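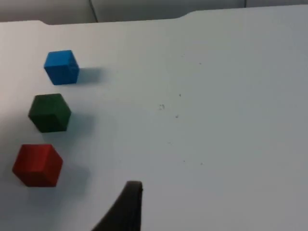 Tidying tips I picked up at a robot open day

I went along to the Fomemier open day in July expecting to eat the free biscuits and go home, and I came back with a page of notes for the craft room instead! In-ho Seok was running the table with the little blocks (blue, green and red, set well apart on a plain white top), and he was very patient with my questions about sorting and putting away, which is all I ever really want to talk about.

Leave gaps. The gripper needs space to get round each block, and so do your fingers. I'd been cramming my button tins edge to edge and then knocking three over to reach one. Now I leave a thumb's width between them — much nicer.

Go for a plain, pale top. Bright bits show up a treat on white. So do specks, mind you, so keep a damp cloth handy and give it a wipe before you lay anything out. I've put an offcut of white board on my workbench and I can find dropped screws again.

Matt beats shiny. In-ho told me glare causes them no end of bother, and I get just the same with my lamp when I'm threading needles.

Keep one side clear. I had always filled the whole table and then had nowhere to put the finished pieces, so they ended up on the chair (and then I sat on them). Left for jobs waiting, right for jobs done, or swap them if you're left-handed.

Sort by colour first, size second. This one came from Lama Aoun, who was giving the afternoon talk. I tried it on a jar of 300 mixed beads and was finished before the kettle had cooled.

The talk starts at 2 if you go to the next one, and do get there early for a seat near the front. Parking is round the back by the Zamfir building.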